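Akimwood in May -- second hand kit for schools

Quick one as the print deadline is tonight. Njål Boström's book on getting second hand computers into village schools is out in paperback and worth your time. Mostly not about the machines. It's customs forms, lorries, who holds the key to the cupboard. The Flesmont chapter is the best -- 200 laptops promised, 25 working by the end of term, and he says plainly whose fault it was (his, partly). Bit slow in the middle. Skip the funding apendix unless you like that sort of thing.

Njål is coming to Gelimstead library in May to talk about it, date to be confirmed. Free but do book. We have 3 copies to lend, ask Peng at the desk. Two week loans please, there is allready a queue.

Also still after old chargers, any make, and mice with the lead intact. No printers!! Drop off as before, side door.
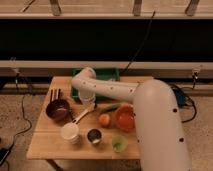 Charger drop-off, new times

Mornings only until the new year. Ring first if it's more than a boxful.

Print this item | E-mail to a friend
Shares 25 | Comments 3
Contact us | © Akimwood Newsletter | Back to top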